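4.2 Failed connections

Gimeck reports a successful link as soon as the merchant's key is saved. We doubt that this means much. Of 1223 saved keys, many had never carried a payment - the message confirms only that the form was filled in. 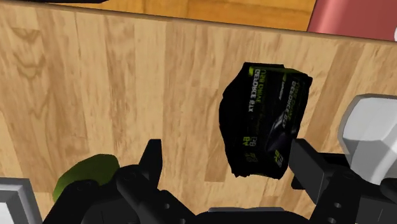 Figure 7. Tabletop with black package and two grippers.

Luvel claims its own check is stricter, but gives no test data, and five refunds in our February run still went to closed accounts. 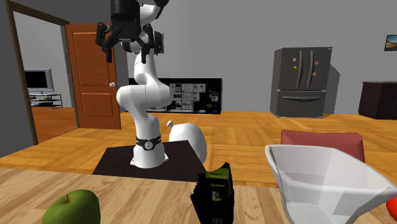

Carolina Azevedo objected that refunds are the bank's concern and should be left out of the error rate.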